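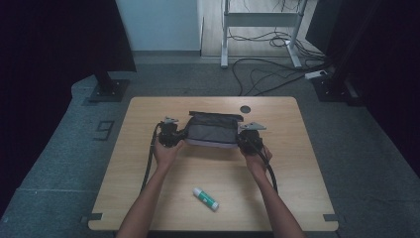
According to one participant in the Gavside group, a pencil case is "finished when the zipper stops fighting you," and several others gave the same answer in different words. We took this as a starting point for the part of the study that deals with small desk items and the soft containers people keep them in.

Figure 3. Gray fabric pouch with a darker top flap, held over the table, and a glue stick with a green label band lying in front of it.

3.2 Soft containers and small stationery

The stationery tasks use items that fit in one hand: glue sticks, erasers, short rulers, pens and correction tape. Each item is paired with a container that has no fixed shape. A rigid box keeps its opening when it is set down. A fabric pouch does not, and the person packing it has to manage the opening and the item at the same time. Most of the differences we report between container types come from this one fact.

We bought the containers from two suppliers, Stekus and Clesico, and sorted them by closure: flap, zipper, drawstring and open top. Flap pouches were kept as a separate group after the first pilot. In that pilot they had been scored together with open-top pouches, and the results were hard to read. A flap can fall back over the opening while the item is on its way in, and some people fold it under the pouch first while others hold it up with a thumb. Both methods are allowed under the instructions.

Items were placed on the table in front of the container and at an angle to it. The angle was changed between trials. When a glue stick lies parallel to the opening it usually has to be turned before it goes in, and this turn was logged as a separate step. Round items also roll. We did not tape them down or put them on a mat, as people at home and at school do neither.

The full set has 4000 packing trials, of which 1000 use a flap pouch. Each participant completed 16 trials per sitting and took a break after the first 6. A trial was counted as complete when the item was fully inside and the closure lay flat. An item that stuck out at one end was scored as partial, even if the participant said they would normally leave it that way. This came up often with longer pens and we return to it in Section 5.

Table height was the same for all sittings. Containers were emptied and pressed flat between trials, except in the Kanaan subset, where they were left as the last person had put them down. Times in that subset should not be compared directly with the others. Fabric that has been folded the same way many times tends to keep the crease, and an older pouch may open more easily than a new one from the same batch. We replaced pouches only when a seam failed.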